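ハンドグリッパーで録ったデモ、再生するとアームがブロックを机に押し付けて非常停止

投稿者:hakobune49
カテゴリ:ロボット・自動化 > 教示/模倣学習
解決済み 回答3件 閲覧721

急ぎです、すみません。木曜に社内デモがあります。

手持ちのグリッパー型ツールで作業を録って、それを小型の6軸アームに再生させてます。アームはCosdaleの中古、グリッパーはMondaの平行2指、制御はStatemoraというソフト。作業はおもちゃのブロックの積み下ろしだけ。黄色の長いのに緑を載せる、外す、それだけ。

症状
・つかみに行くところまでは普通
・下降の最後で止まらず、そのままブロックを机に押し続ける
・2秒くらいで過負荷アラーム、非常停止
・30回まわして19回これ。残りは普通に成功する

1回、緑のブロックが横に飛んで同僚の眼鏡に当たりました。けがは無し。でもさすがに怖くなって今は止めてます。

やったこと
・原点の取り直し → 変化なし
・グリッパーの爪交換 → 変化なし
・速度を半分 → アラームまでの時間が伸びただけ
・机の高さ測り直し → 合ってる。たぶん

録画のときは、片手にツールを持って、もう片方の手(黒い手袋)でブロックを押さえたり直したりしてます。手袋は滑り止めのつもりで、特に意味はないです。録画を一本ずつ見てもおかしい所が分からない。高さのオフセットを足せばいいだけ?何ミリ?それだけでも教えてください。

補足:力覚センサーは無いです。モーター電流は見れます。ログの場所が分からず、あとで貼ります。

Nicanor Ventura

先に安全の話を。人の顔に物が飛んだ時点で、デモより前に直すことです。再生中は机の周りに人を入れない、保護メガネ、停止ボタンは手の届く所に。速度を半分にしても押し付けの力は下がりません。位置制御なので、目標が机より下にあれば電流の上限まで押します。アラームまで伸びただけ、というのはまさにそれ。

で、原因。オフセットを足すのは待ってください。原点がずれているなら30回とも同じように当たるはずで、成功する回があるのが変です。録画の側を疑います。

自分も似た失敗をしました。手袋の手でブロックを上から押さえている間もツールの位置は記録され続けていて、手がブロックをほとんど覆うので、位置推定が机の模様を頼りにする。ところが白い無地の机だと手がかりが無い。そこで高さがすべって、記録上はツールが机の下までもぐってました。うちの場合、悪いのは9ミリもぐってました。

確認の手順
1 録画ごとに高さの最小値を出す(Statemoraなら軌跡の書き出しで数字が取れるはず。版によって場所が違う)
2 机の面より下に行く録画に印をつける
3 その録画を、手が大きく写っている区間と見比べる

重なっていたら当たりです。直し方は、印のついた録画を捨てる。机に柄のあるマットを敷いて録り直す。再生側には高さの下限を必ず入れる。下限は録り直しても外さないこと。電流の上限も初期値のままならたぶん高すぎます、まず下げてください。

末尾にうちで録り直す前の1コマを貼っておきます。高さがすべった区間のやつです。

desmet_tsukai

うちはDesmetだけど同じアラーム出た。ケーブルでした。手首のところの。曲げると電流の値がはねる。まず揺すってみて。
あと爪にゴム貼ると飛びにくくなるよ。

もとライン保全

↑ケーブルなら止まる高さがばらばらになると思う。毎回下降の最後で押すならNicanorさんの方では。ゴムを貼るのは反対。飛びにくくはなるが押す力はそのままで、今度は爪の付け根に来る。10月に一本折りました。

あと下限を入れるとき、爪の長さを足すの忘れないで。フランジ基準のまま下限を入れて、爪の先はしっかり机に当たってる、というのを新人が2回やってます。紙を一枚はさんで、引っぱって抜ける高さで止めるのが早い。最初はブロック無し、次にスポンジ、最後にブロックの順で。

投稿者からのお礼(hakobune49)

遅くなりました!
高さの最小値、出しました。49本のうち机より下に行ってるのが19本。回数と同じなのは偶然みたいです、再生に使ったのは30本で、残りはまだ使ってなかったので。ただ使った中で押し付けた回は全部印つきでした。見比べたら、どれも手袋の手がブロックに上からかぶってる所。ケーブルも一応揺すりましたが値は動かず。

やったのは
・印つきは全部削除
・下限を机から1ミリ上に設定(爪の長さ込み、紙で確認しまた)
・電流上限を下げた
・メガネと、机のまわりにテープで立入禁止の線

残した録画だけでスポンジまで通して、アラーム無し。ブロックはこれから。マットは総務に頼み中で、録り直しはデモのあとになりそう。手袋をやめるかどうかは迷ってます。色を変えれば済む話なのか、手がかぶるのがだめなのか。

Nicanor Ventura(追記)

色より、かぶる面積だと思います。押さえるなら横から指先だけで。黒でも白でもうちでは大差なかったです。下限の1ミリは、ブロックをつかむ高さより下ならそのままで良いです。ブロックの段も、最初の何回かは停止ボタンに指を置いて見てください。

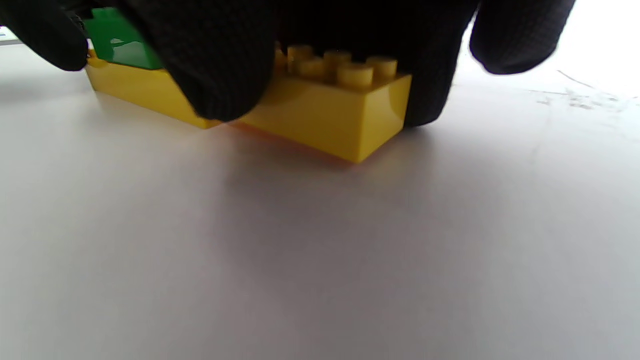 黄色のブロックに黒手袋の手が上からかぶったところ。緑は指のあいだ(Nicanor Ventura 投稿)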